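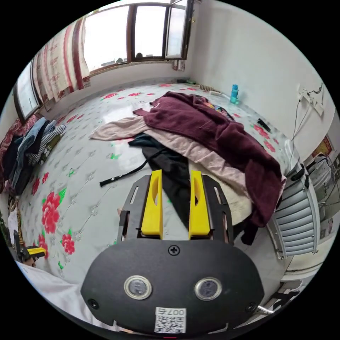

One of the grippers over the clothes pile. The maroon sweater is the big piece.

Went to the Brenero open day in Preklow this month. They teach robots to handle laundry, and they let visitors in to watch the collection work and try it. Thread with what I saw and a few notes for anyone thinking of going to the next one.

It's on the upper floor of an apartment building. Sign in at the street door, shoes off at the top of the stairs. I had pictured a lab and got a bedroom with a window, a curtain and a bed with clothes on it. Most of the June session took place in that room.

The work is done by a person holding a gripper in each hand. Black body, two yellow fingers, a camera looking out over them. You do the chore with the grippers and the recording goes off to be used in training. You can't cheat and use your thumb.

Velimir Spahić ran our group. He has been doing this since last fall and has the forearms for it. He did a full round first without talking, then did it again slower and explained. I'd recommend that order to anyone giving a demo.

A round goes like this: clothes get dumped on the bed in a heap, the operator picks one, pulls it free, lays it out, folds it, puts it on the stack. Then the next one. When the heap is gone, someone messes it all up again. Velimir said the messing up is its own skill, and new people make heaps that are too polite.

The target for one operator is 47 rounds a day. He said he hits it if there are no knitted things. There are always knitted things.

Knitwear is the hard part because it stretches and catches. You close the fingers on what you think is one layer and you've got two, or you've got a sleeve from something else. He showed us how he drags the fingertips a little along the fabric before closing. It looks like nothing, and when I tried to copy it I got it maybe one time in four.
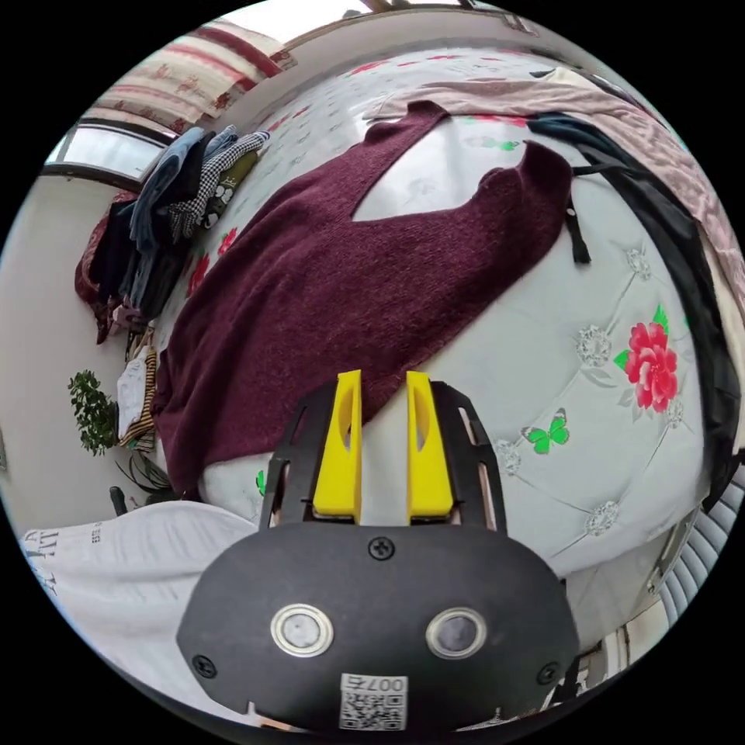 Maroon sweater laid out flat, neck opening toward the top, fingertips at the lower part of it.

I asked why they don't use plain sheets. The bed covers here have flowers and butterflies all over them. Velimir said people's homes have flowers and butterflies all over them. They swap covers and also change what else is lying around. A model that has only ever seen a clean gray table has trouble with a red rose the size of a plate.

Same answer about the straps. There were thin black straps on some of the clothes and I would have left those pieces out. He said a strap is what most people's laundry has somewhere in it, so it stays in.

They keep a list of garments, 227 on it right now, each with a short line about fabric and how it behaves. I read a page of it on a clipboard. "Slides off stack." "Looks inside out when it isn't." Somebody has been careful with that list.

Every gripper has a label with a code on it, so they can tell which unit made which recording. The ones I saw were 007. Yes, everyone in the group made the joke. Velimir waited for it to pass.

Then the visitors got a turn. I had a black top and a pair of jeans. Jeans are easy, stiff enough that they go where you push them. The top took me several minutes and I would not wear it folded like that. My main mistake was looking at my hands. You're supposed to look at the cloth.

Other thing I got wrong: moving too fast. Fast recordings are harder to use, and if you jerk the gripper around, the view swings and the round can get thrown out. Heikki Koivisto, who handles the review side, told us they drop up to 41 rounds in a bad week. He didn't seem upset about it. He said the first weeks were much worse.

Heikki used to be at Lappalainen working on warehouse arms. I asked what the difference was. He said boxes stay the shape you left them in.

He also showed us the review tool, which is called Dullel. It plays a round back and you mark where each step starts and ends: reach, grip, lift, lay out, fold, place. It's slow work. I marked one round and disagreed with him on two of the steps. He said reviewers disagree there all the time and they're rewriting the instructions for it.

No robot arm folded anything while I was there. If you want to see a finished machine put your shirts away, this is the wrong visit. They were clear about that at the door and I thought it was fair. What you get is a good look at how much handwork goes in first.

Someone in the group asked when a robot will do the whole pile by itself. Velimir said he gets that one every time and doesn't give dates. He did say towels are in decent shape.

Practical notes. The visit takes 122 minutes according to the schedule and ours ran over because of questions. Groups are small, you're all standing in one bedroom. It gets warm. The grippers are light when you pick them up and less light after ten minutes, so take your turn early.

Ask before taking pictures. They said yes to us, as long as we kept other visitors' faces out.

Next open day isn't announced yet. Heikki said they'd like to do the kitchen next time — dishes, lids, that sort of thing — if the second apartment is ready. I'll post the sign-up here when I see it.

Last one: I've been folding my own sweaters the way Velimir does, drag and then grip. Works fine with fingers too.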